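A Morning With Two Arms and No Body

If somebody tells you that you're going to meet a robot, you probably picture something with a face. It might have a voice. It might, with luck, shoot something out of its chest.

The robots at the Perkholm open day in October did none of this. They were arms. They had shoulders (sort of), elbows (definitely) and wrists, and then everything stopped, as if whoever was building them had gone to lunch.

Fourteen children from Plestgate went along to see them, and most asked the same thing first: does it fight? It doesn't. Delali Ackah, who works on the arms, has been asked this so often that she answers before you reach the question mark.

So what does an arm do all day?

Mostly, it practises. Think of something easy, such as plugging a lead into a socket. You can do it while talking, eating toast and ignoring your brother. For a robot it's dreadful. It has to find the plug, work out which way round it is, pinch it without squashing it, and steer it to exactly the right place. If it's 2 millimetres out, it pokes the table instead, with great confidence.

Cables make this worse, for cables are floppy. A wooden block stays the shape you left it. A cable flops about and does as it likes, and grown-up engineers have been known to speak to it quite sharply.

How does it move?

Each joint has a motor in it. A motor can only turn, so a robot arm reaches forward by turning several joints together, a bit at the shoulder and a bit at the elbow. Try picking up a pencil very slowly and you'll notice you do the same. You've just never had to do the sums.

At the end comes the gripper, the robot's version of a hand. Yours has five fingers, and you can feel with all of them. Many robots have to manage without feeling anything, so they look instead, using a camera.
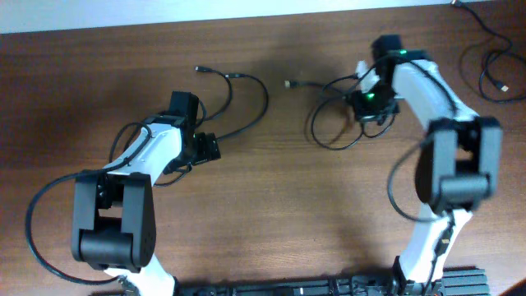
Two arms at the table, with cables. The green lights are on the right-hand one.

Does it ever get it right?

Maarten Dijkstra keeps the score sheet. At the demonstration the arms had 34 tries at picking up a plug, and he wrote down every miss in the same cheerful handwriting as the hits. He wouldn't let anyone round the numbers up, even when Delali coughed meaningfully.

Then it was time for squash and biscuits, which the visitors picked up first go.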